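Robot Arm Club – Frequently Asked Questions

Questions we get from new students and parents, with answers. If yours is missing, ask at the front bench in the Daly workshop or write to Steinar Ladefoged, who runs the club.

What is the club?

An after-school group that builds and programs small robot arms. We work on handling tasks: picking things up, passing them from one arm to the other, putting them in boxes. We don't build driving robots or combat robots. There is a separate group for that, and it meets in a different room.

Who can join?

Any student in grades 9 through 12. We have 19 members at the moment, and there is room for a few more. If the list fills up, we take names and call you when a place opens.

Do I need to know how to program?

No. New members start with the beginner sheets, which cover moving one joint, moving all the joints, and saving a position. After that you join a team. Most people are writing their own short scripts by winter break. If you already know some Python you can skip the first two sheets, but please do the safety one.

When do you meet?

Twice a week, 3:30 to 5:30 p.m. In the month before the competition the room is open later for teams that want it. The late bus stops at the main entrance, not at the workshop door.

What does it cost?

There is a $60 fee for the year. It pays for cables, screws, spare servos and the snacks. If the fee is a problem, tell Steinar and it will be taken care of. You don't need to fill out a form.

What is the Clundov Challenge?

It is the competition we enter every May. Schools bring a two-arm setup and run a set of tasks that are announced in the fall. Each task is scored on time and on how the item ends up. Dropping an item isn't the end of a run, but you lose points and have to start that item over from its home position.

How many students are on a team?

Up to 4. Usually two work on the motion scripts, one looks after the hardware and one keeps the log. People trade jobs during the year. We don't let anyone do only the log – it gets dull.

What are the two setups called?

Fatside and Gundex. Fatside is the older one and is used for beginner work. Gundex is the competition setup. The names were picked by members who have since graduated, and we have kept them because all of the old scripts use them.

What are teams working on now?

The package task. The two arms on the rail have to hold a thin, flat package between them, one gripper at each end, and move it without letting go. Later in the task it has to go into the clear box at the back of the tiles. Flat packages are harder than blocks. There is very little edge to hold, and if one arm gets ahead of the other the package tips or twists. Small errors in the saved positions show up right away.

The teams practice the hold low over the floor first. Lifting comes after the hold is reliable, and the box comes last.
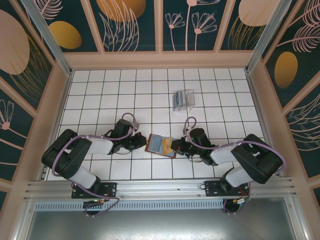 Why is the floor tiled?

The grid lines are useful. When you set a start position you can write down which tile the package is on and how it lines up with the grout, and the next person can put it back in the same place. Please use the grid when you fill in the log. "Near the middle" doesn't help anyone.

Can I move the arms on the rail?

Ask first. If a base shifts, every saved position for that arm is off and has to be taught again. The same goes for the mounting plates. If you find a loose bolt, leave it alone and report it.

What about the cables?

Check them before each run. They need enough slack for the full reach of the arm, and nothing should catch when the arm folds back. Move the arm slowly through the whole path once before you run it at speed.

Is it safe?

Yes, if you follow the rules. The arms are small, but they can pinch. Hands stay out of the cell while power is on. Long hair is tied back. One person on the team is at the power switch during every run and does nothing else. Members who break the hands rule sit out the rest of that session.

Can I take parts or scripts home?

Scripts, yes. They are on the shared drive, and you can work on them anywhere. Parts stay in the workshop.

What happens if I miss a meeting?

Read your team's log when you get back. If you know ahead of time that you will be out, tell your team, mostly so they can plan who is on the switch. During the last 3 weeks before the competition we ask everyone to come to every meeting they can.

Can parents visit?

Yes, after 4:30 p.m. on any meeting day. Sign in at the office first. We also hold an open practice before the competition, and the time goes out by email.

Do you take donated parts?

Sometimes – please ask before bringing anything in. We can use aluminum extrusion and good hand tools. We can't use old printers.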